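Florkeck Textile Reuse Project
Progress report to the Contreras Fund, second period

Summary

The project remains within budget and most of the work planned for this period has been done. The sorting room is in regular use, the folding and grading work has started, and the first batch of cloths has gone out to Mesodex for resale. One item, the new shelving, is late.

Work done

We received 2224 cloths in this period, nearly all of them offcuts and returned dusters from Furkex. Of these, 1349 were fit to be folded and sold as they are. The rest went for cutting down or were set aside as rags. The share fit for sale is better than we expected in the application, mainly because Furkex now keeps oily cloths out of the sacks before collection.

Each cloth is opened out on a table, checked on both sides, and folded in half and in half again. The plain cotton ones give no trouble. The thicker, felt-like cloths take longer, as they hold their creases and tend to roll back on themselves when laid down. We have changed the order of work so that these are dealt with in the morning, in a batch of their own.

The sorting tables have matt green tops, chosen after we found that pale cloths were hard to check on a white surface. Tan and beige cloths show up well against the green and marks near the edges are easier to find. The tops wipe clean and have not needed any repair.
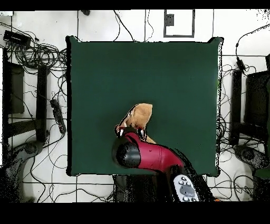

Folding quality was uneven in the first weeks. Mesodex sent back one carton because the stacks were not square and would not sit in their display trays. We now fold to a card template and check the top and bottom cloth of every stack before it is tied. No cartons have been returned after that change.

Spending

The grant payment for this period was 900 pounds. It was spent on cartons, string, the card templates and the van hire for 2 collections. Receipts are attached separately. There is nothing left over to carry forward.

Delays

The shelving has not arrived. The supplier now says March. Until then finished stacks are kept in their cartons in the corridor - this is workable, but it slows down loading.

Next period

We plan to start grading by weight as well as by condition, which Mesodex has asked for. We would also like to try a second fold for the thick cloths, in thirds, and will report on whether the stacks hold their shape in the carton.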